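Equipment Planning, Unit 4: costing hand-held capture kits
Course office, 15 Sep 2021

Price each kit as a pair of grippers, with markers, display and cabling on separate lines. In the worked budget Paltex quotes 1,057 per pair and Bilberg 1,973, spare finger pads included.

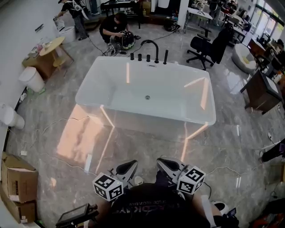
Site costs go on a second sheet. Allow 204 per site for transport and cable covers, and enter operator hours before January, when the rates change.

Contact the course office | Back to top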